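Subject: Re: [teleop-users] soft objects, how many demos before you stop?
From: Paraskevi Dimitriou

On a January evening, Trakthorpe wrote:
> We're at 260 demos of putting plush toys in a basket and the
> policy still hovers over the round ones like it's scared of them.
> Is it worth pushing on to 874 like the Litow folks did, or are we
> teaching it something dumb? Also, how do you all deal with
> squeezing? Our glove has no force feedback at all.

Hi all,

Oh, I know that hover! We had the exact same thing on Drerari last fall and I spent a whole week blaming the network before I looked at my own driving. I was the one hovering. Every single demo had me stopping over the toy while I made up my mind where the thumb should go (I drive by glove too, no feedback, just my eyes), and the policy learned my dithering perfectly.

So before you collect another 600, I'd throw out the slow ones and redo 100 or so with one rule – decide on your grasp before you start recording. We do ours on a bed now, on a plain gray sheet. For the round orange one I come in from above and curl the fingers over the top, up by the leaf. 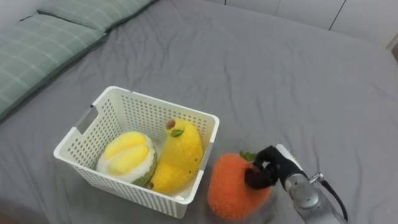
Stuff that helped with squeezing

Cap the finger closing speed in software. I have mine at 30 percent and it feels awful for the first hour, then you stop noticing.

Look at the cloth, not the fingers. When the plush starts to dent next to a fingertip, quit closing. Sequeira on our team used to close until the fingers stopped by themselves, and his demos came out so crushed that we kept them in a separate folder.

Move the basket between takes, and change what's already inside it. Ours got very good at empty baskets and then just fell apart with a durian in the way.

Trakthorpe, could you post a couple of your hovering runs? I'd like to see the wrist angle when it gets stuck.

Paraskevi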